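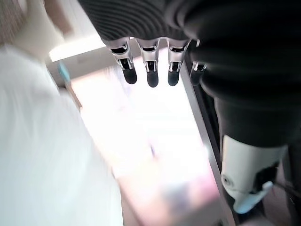
Coltus pauses Goltside hand after grip fault

Coltus has stopped work with its four-fingered Goltside hand at the Kositdale site after it twice refused to let go. It did so 2 times in 15 minutes one August morning - firm handshakes, both, with a tray. No one was hurt.

"We asked for a reliable grip and were perhaps too clear," said Lucimara Camargo, head of safety.

Bezerra will check the finger joints. The hand must complete 3,000 clean releases before it returns to work.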